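Ullunex Fund - Major Donor Working Group
Minutes of the meeting, 2024-09-04, Kastthorpe office

Present: R. Bravo (chair), F. Vallejo, two regional officers. Minutes by the chair.
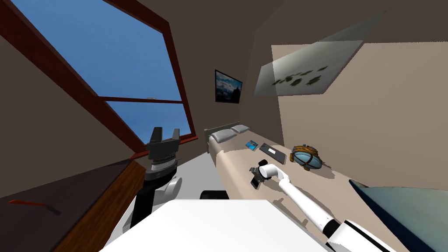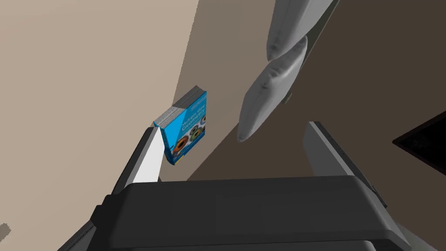
Two computer-rendered room views.

1. Previous minutes
Approved with one correction: the Stineo pledge is for 2 years, payable each December.

2. Donor contacts
Vallejo reported that 332 letters were sent to past donors and 164 answers are received until now. Four donors asked for a personal meeting. Rocío Bravo will call them before the next meeting.

3. Stineo matching gift
The group discussed if the match can include monthly gifts. The agreement is not clear on this point - Vallejo will ask Stineo in writing.

4. December dinner
The date stays open. The hall wants a deposit of around half the price, and the group did not agree to pay it yet.

5. Other matters
The thank-you letter template is too long. Bravo will send a shorter draft to all members.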